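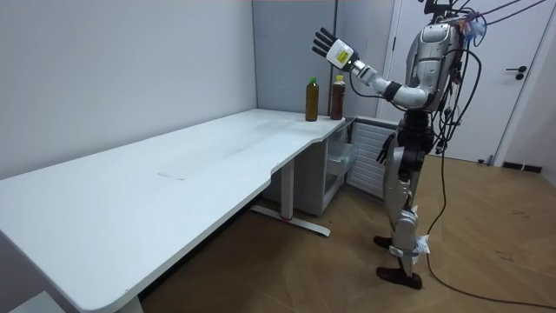 5 min read

Finding and fixing an arm that stops short of the bottle

By Lesia Symonenko
Posted Mon 10 June

Our humanoid has a pick task that should be simple. It stands at the end of the desk, raises one arm, brings the hand down over a drink bottle, closes the fingers and lifts. In March it began to stop with the hand open above the bottles. There was no error message at first. The arm held its position, the fingers stayed spread, and the task timer ran out.

The cause was a damaged wire in the harness that runs down the back of the torso. It took us far too long to find, mostly from looking in the wrong order. These are the steps I would follow now. They are written for a full-size robot with external wiring and a fixed desk, but most of them apply to any arm that freezes partway through a reach.

What you need

A second person with a hand on the emergency stop
The log viewer on a laptop, outside the reach of the arm
A multimeter with fine probes
Wire ties and cloth harness tape
Replacement connector pins and the right crimp tool
The support stand or hoist you normally use when the legs are powered down

Before you start

A frozen arm is still a powered arm. The motors are holding it up, and if the missing signal comes back, the controller may try to finish the move at full speed. Do not reach under the hand to take the bottles away. Ours moved again once while Dulce Carrillo was walking toward the desk. She was well outside the marked area and was not touched, but that was the point where we wrote this procedure down.

Step 1. Leave everything where it is and save the log

Press nothing for the moment. Stay clear of the robot and save the log from the laptop. Our controller software, Cleltari, keeps the detailed joint data only until the next restart, so if you cut power first you lose the part you need. Save at least the last 30 seconds. If anyone is inside the work area, or the robot is moving in a way you did not command, skip this step and hit the stop.

Step 2. Bring the arm down

Have the second person take the emergency stop. Switch the controller to hold mode, then use the slow lowering command for the raised arm. The hand should move away from the desk before it comes down. If you lower it straight, it will land on whatever is under it, and a full bottle makes a mess near the cables.

If the lowering command is refused, support the robot first, then stop the arm and let it come down under its own braking. On our robot the shoulder drops faster than the elbow. Keep your head and hands out from between the forearm and the desktop.

Step 3. Support the body and remove power

Attach the support, check that it is carrying weight, and power down the legs. Then disconnect the main supply and wait 5 minutes for the drives to discharge. Put your lock on the plug. Clear the desk at this point too, and route any cable on the floor away from where you will be kneeling.

Step 4. Read the log

Open the saved file and look at the raised arm only. You want two lines on the same plot: commanded position and measured position for each joint.

If the measured line falls behind the commanded line and motor current goes up, the joint is being blocked. Look for a cable pulled tight or something caught in a joint.

If both lines stop together, the controller has stopped asking for motion. Look for a software limit or a failed object detection. We spent two days here, moving the bottles and changing the lights, and none of it made any difference.

If the measured line goes flat or jumps while the current stays normal, the position signal is being lost. Ours did this at the shoulder. The encoder dropped out, the controller held the last good value, and the hand sequence never started.

Step 5. Check the harness by hand

With power locked out, have one person move the shoulder slowly through its range while the other watches the wires. Go past the height where the fault happens. Look for a bundle that goes tight, rubs on a panel, or bends at the same spot each time.

Then put the meter on the encoder wires, end to end, and repeat the movement. A reading taken with the arm hanging down can be perfect. Ours was. The connection opened only with the arm raised forward. The break was inside the insulation, right behind the connector, and I could not see it from the outside.

Step 6. Repair

Cut back past the damaged section. If you have spare length, crimp a new pin and refit the connector. If you do not, replace the whole run. We tried a splice and it lasted one afternoon.

Give the wires a loop of slack where they cross the shoulder, and tie the bundle to the torso on the far side of the loop. Nothing should be pulling on the connector itself. Label each end while you still remember which one it is. Wrap moving sections in cloth tape, which holds up better than plain vinyl in our experience.

Step 7. Test in stages

Remove the lock, restore power and keep the support attached. Move only the shoulder, at low speed, with the desk clear. Watch the encoder signal on the laptop the whole time.

Next, run the full reach with no bottles. The hand should open, come down, close and go back up. After that, put out one empty bottle, then a full one. Go back to normal speed last.

We set Rostik, our test script, to repeat the reach up to 3,000 times over several nights, with the support on and the room closed. The encoder did not drop out again.

Changing the fault response

The wiring was one problem. The other was that the controller treated a lost encoder signal as a reason to wait. We changed the setting so that a dropout now stops the task, shows a fault and will not allow the arm to resume until somebody clears it at the laptop. In Cleltari the option is under joint faults, and it is off by default in our version. Check both arms. I changed only one the first time, and Dulce found the other during the monthly inspection.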